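About Flinmont

Flinmont is a theater company with 57 seats and no curtain. We do new plays and, now and then, an old one we think has been let off too lightly. We don't have a mission statement. We had one for two seasons and could never find anyone in the building who had read to the end of it.

Ghazal Ebrahimi started the company after ten years of directing in bigger houses, where she sat through a lot of post-show talks about how theater changes people. She would like to see the evidence. What she will say for it is that a room of strangers will sometimes go very quiet at the same moment, and that this is worth the rent.

Parvaneh Ansari runs the script office. We get around 300 plays a year and produce four. She reads the first thirty pages of everything and the rest of what deserves it. Please don't send a cover letter explaining why your play is urgent. They are all urgent. Tell us how many actors it needs and whether anyone has to fly.

What we've done

Kiani, our first show, was a two-hander about a brother and sister selling their mother's apartment. It ran three weeks and lost money. Trevia did better, mostly on the strength of one long dinner argument in the second act. A local reviewer called it "fearless." We left that off the poster, having seen the word on too many other posters. Brulik opened in February and split the audience about as evenly as anything can. We still get mail.

What we don't do

We don't call our work immersive. You will have a chair, and no one will take your hand or whisper to you in a hallway. We don't do talkbacks unless the writer asks for one, and so far one writer has.

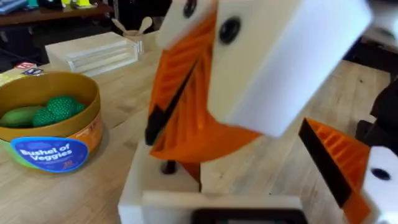
Our design budget is 3000 dollars a show, and we are wary of anything that eats it before the actors have been paid. Every year someone tells us that video walls or moving scenery will bring in younger people. Maybe so. The younger people we've asked mostly mention ticket prices. We have nothing against machinery, and those orange fingers with their thin angled ribs are better looking than several sets we've paid for. But a thing on stage has to earn its place in the story, and a clever object with nothing to do in act two is still a prop.

Tickets and support

Tickets are 20 dollars, or whatever you can manage on preview nights. The company has 535 subscribers, a figure we give because other theaters like to say "a growing family." Ours shrank last year and came back a little. Donations are welcome and will not get your name on a seat.

The box office opens at 5 p.m. on show days. Latecomers wait for the scene break, including board members.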